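What Is Cloth Made Of?

Look down at your sleeve. It seems like one smooth, solid thing, doesn't it? Now bring it right up to your nose and look again. Tiny lines! Those lines are threads, and there can be hundreds of them in a piece no bigger than your hand! 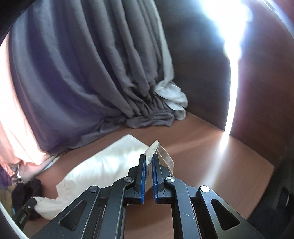 Sadia Bangash

Most cloth is woven. One set of threads is stretched out tight, and those are called the warp. Another thread, the weft, goes over one, under the next, over one, under the next, all the way across. Then it turns round and comes back again. The machine that does this is a loom, and people have been using looms for thousands of years.

Every autumn I take my class to the little weaving museum in Plemotton. The biggest loom there holds 364 warp threads, and every single one had to be put on by hand. It took Tanveer Bajwa, who looks after the looms, almost 23 hours!

If you cut a piece of woven cloth, the threads at the edge start to wriggle free. We call this fraying. To stop it, you fold the edge over and sew it down, and now you have a hem. Have a hunt for hems at home. Pillowcases, tea towels and the bottoms of your trousers are good places to start.

Why does some cloth let light through? It depends on the gaps! Thin threads with big gaps between them let lots of sunshine in. Thick threads packed close together block it. Colour matters too, as dark cloth soaks up more light than pale cloth does.
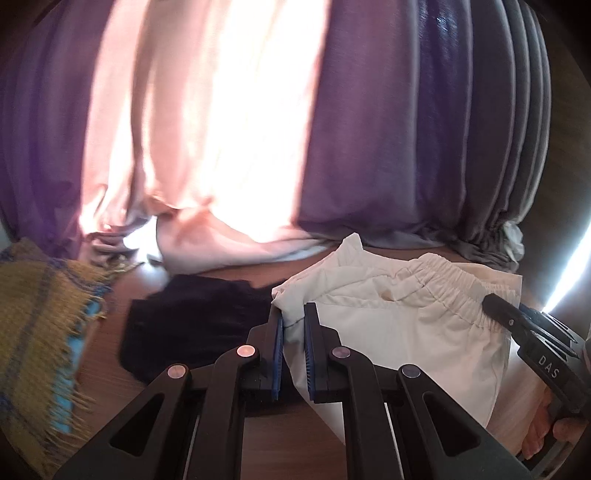 Try It: Weave a Paper Mat

Fold a sheet of paper in half and cut slits from the fold, stopping before you reach the edge. Open it out. Now weave strips of another colour through the slits, over and under. Start the second strip the opposite way, under and then over, and push it up snugly against the first. Keep going until the mat is full, then glue down the ends.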